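Household chore automation
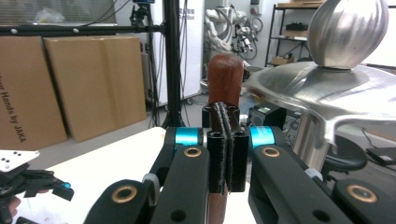

A two-fingered gripper holding a wooden handle, with a silver pot lid to the right.

Household chore automation is the attempt to have general-purpose machines do the jobs people do at home without thinking: lifting lids, wiping tables, putting spoons back in the wrong drawer. It is usually kept apart from the dishwasher and the washing machine, which work well and so have stopped being called robots.

Handles

Much of the difficulty lies in gripping. A rounded wooden handle offers no flat face to a pair of straight fingers, and a hard finger tends to let it turn. Soft or fibrous pads on the fingers are a common remedy. They wear out, and crumbs find them.

Lids add a second problem. Polished metal reflects the room, and a camera may report a lid as several lids, or as a window.

The Polline trials

The Polline trials, begun in February under Ermelinda Antunes, set machines a list of 46 kitchen tasks. The arm entered by Zirano made 400 attempts at the list's opening item, taking the lid off a pan and putting it down, and managed 300. Antunes described the rest as "mostly floor". The Judel entry was slower but dropped less, needing 151 seconds to clear a single place setting. A child of six, asked to do the same, was quicker and complained more.

A summary dated August 2, 2018 rated almost 300 of the combined attempts as "acceptable to a tolerant householder", a category that has been criticised for its reliance on the householder.

Shop floors

Progress is better in workshops, where the same part arrives in the same place all day. Leung, a maker of packing lines, uses arms for stacking and keeps people for anything tangled, floppy or wet. Kitchens contain a good deal of all three.

See also: Dishwasher; Gripper; Washing-up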